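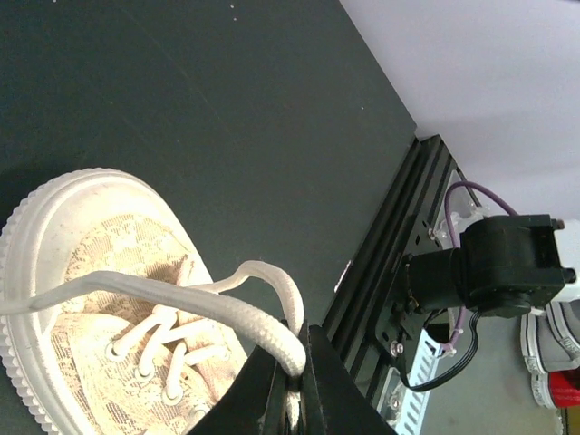

Week 4 of Materials in the Home deals with long, thin, bendy things: laces, cords, strings and wires. They are grouped together because they share a shape, and because the shape causes most of the trouble people have with them. A shoelace is a good place to start. The one on a white low-top sneaker is thick and round, and the braid can be seen along its length without a magnifier. The strands cross over one another again and again, which keeps the lace together when it is bent, pulled through a metal-ringed eyelet or drawn up into a loop. Laces cross from one side of the opening to the other, and the X pattern spreads the pull over the whole of the lacing area. If one crossing is left slack, the rest take up the load.

Before the session, please do the following with a shoe of your own.

1. Undo the bow but leave the lace in the eyelets.
2. Lift one length clear of the shoe and let it fall back. Note whether it falls in a curve or keeps a kink.
3. Press it flat between finger and thumb. A round lace will roll. A flat lace will not.
4. Look at the parts that sit against the eyelets. Write down any fuzz, thinning or change of colour.

Bring your notes. You don't need to bring the shoe.

Terms for this part
Braid: three or more strands crossed over each other along the length.
Twist: strands turned round one another in one direction, as in most garden string.
Aglet: the hard tip at the end of a lace.
Core: a filling that runs up the middle of some round laces. Not all have one.

Kyriaki Deligiannis will bring the Lambrakis sample box, which has 17 cords in it, braided and twisted. Please put them back in their own slots. Last February they came back in one knot.

Part two: wire
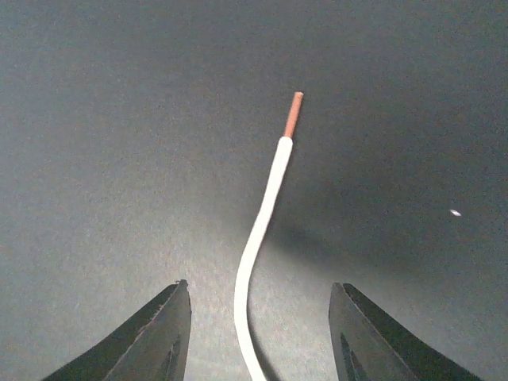 Reading time for part two: 2 min

A piece of insulated wire bends like a lace but behaves differently afterwards. Lay a lace in a curve, shake it, and the curve goes. Bend a solid copper wire and most of the curve stays. The white plastic on the outside is soft and would spring back if it were on its own. The metal inside holds the shape, and the plastic has to follow it, so a cut length often keeps a slight S along its lower part until somebody straightens it.

The conductor is the part that carries the current. The insulation keeps it away from fingers and from other conductors. At a stripped end the insulation stops and a short piece of bare copper stands out beyond it, a little narrower than the plastic. When you look at a stripped end, check these points in this order.

Is the edge of the insulation clean, with no ragged strip hanging from it?
Is the copper free of nicks? A nicked wire may snap when it is bent.
Is the end of the copper cut square?
Is the bare length right for the terminal? Too short and the screw grips plastic. Too long and bare metal shows outside the fitting.

We use loose offcuts only. Nothing in this course is connected to the mains, and you should not try any of it on a fitting at home.

Bench exercise

Work in pairs. Each pair gets one lace and one wire, both cut to 80 mm. Hold each by the bottom end so that it points upwards, and draw what it does. Then bend each one halfway along, let go and draw it again. Periklis Drakos has the Trindov strippers and will show how to set them. Do not use scissors on the wire. They mark the copper and they ruin the scissors.

Draw in pencil and label braid, insulation and conductor where they apply. A side view is enough. Shading is optional, but if you leave it out, write next to the drawing which parts are round and which are flat.

To hand in

One page with both pairs of drawings, and a short paragraph on why a shoe is laced with braid and a light switch is wired with copper. The paragraph should be no longer than 95 words. Put the course number, 3307, at the top of the sheet, with both names. Hand it in at the desk by 16 December 2021.

Next week: ribbon, tape and webbing. Read the Edora sheet on woven edges beforehand, first side only.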